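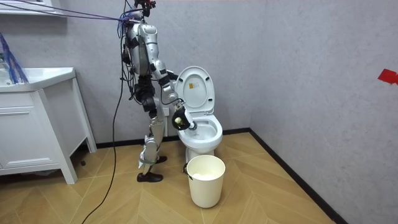 Sibel Başaran asked, before the group had left the entrance hall, whether the plant at Unstead would have room for another settling tank if the town kept growing. The operations manager replied that the land to the east had been kept clear for that purpose, and that the question would be taken up again at the end of the tour.

The visit to the Unstead water treatment plant took place on 5 August 2019 as part of the summer program of the Anine Residents' Association. Twenty-five members had registered. They were divided into 2 groups, one led by the operations manager and the other by Recep Karakaya of the laboratory.

The tour began at the inlet works, where wastewater from Anine and the neighboring villages enters through a single main sewer. Mechanical screens remove wipes, rags, and other solids before the flow passes to the grit channels. Members were told that wipes remain the most frequent cause of blockages, including those sold as suitable for flushing, and that a blocked pump must often be opened and cleared by hand. The smell at this point was strong, though less so than several members had expected.

From the inlet the groups walked along the raised path to the settling tanks. The scraper on the northern tank had been stopped for maintenance, which allowed visitors to look at the drive mechanism from the walkway. The replacement gearbox was supplied by Goicoechea and will be fitted later in August. The aeration basins beyond were in full operation, and conversation there was difficult because of the blowers.

In the laboratory, Mr. Karakaya explained the daily sampling routine. Samples are drawn at 6 points between the inlet and the outfall and are tested for suspended solids, ammonia, and phosphorus. Results are entered in a logbook as well as in the plant's computer system, a practice that dates from the opening of the plant and that the staff wish to keep. Members were able to compare a jar of incoming water with one taken at the outfall that morning.

The final stop was the outfall on the Clesimau, where treated water returns to the river. The bank has been replanted with willow over a stretch of 20 yards. Anglers among the members asked about water levels in dry weather and were referred to the river office.

During the closing discussion, the manager returned to Ms. Başaran's question. The present tanks are adequate for the housing already approved. Any further development north of the rail line would require a new study, and the plant has asked the town to give early notice of such plans.

The Association thanks the staff at Unstead for their time. Members who borrowed safety vests are asked to return them to the Association's office.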